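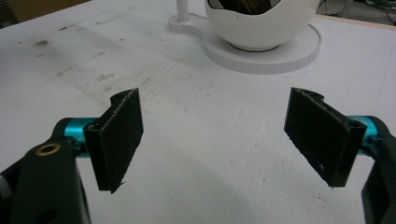 Worktops and benches, Quintana fit-out

Gallery page for the Nerker rooms at Quintana, updated in October. Entries cover surface condition only; joinery, power and plumbing are on separate pages. Items are listed by tag number, and colour names follow the Lisodura chart.

**Tag 297 – white tabletop**

Matte finish. Scuffed, with faint grey and brownish smudges. Graded C (cosmetic wear, serviceable).

Cleaning: neutral detergent, soft cloth, rinse with clean water. Scouring powder is not to be used on matte tops – it polishes the high spots and leaves a patchy sheen that can't be reversed. For smudges that survive two passes, apply Flulisetti paste at the weaker dilution, leave for 35 seconds and wipe off.

Scuffs are to be left alone unless a fingernail catches in them. Deeper marks go on the repair sheet with the tag number and the distance from the nearest corner in millimetres.

**Tag 316**

Same finish code as 297. Not yet photographed. Grading is booked for Friday, after the room has been cleared.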